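Hi Utix support, me again! I'm still stuck on the protest archive site. I uploaded 330 photos from the March rally into Trellby, and every gallery past 100 throws a 500 error (the short ones load fine, go figure).

**Tried so far:** cleared the cache, switched off the Grulent plugin, re-saved the captions. Then I rebuilt the index 2 times, which took more than an hour and changed nothing.

My freelance piece on the march is waiting on this, so please bump it up if you can!

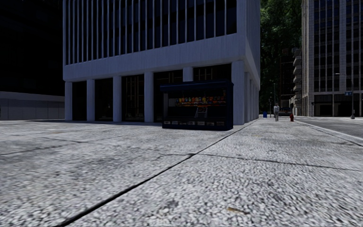
*Office building with square white columns*

Status: open, waiting on Utix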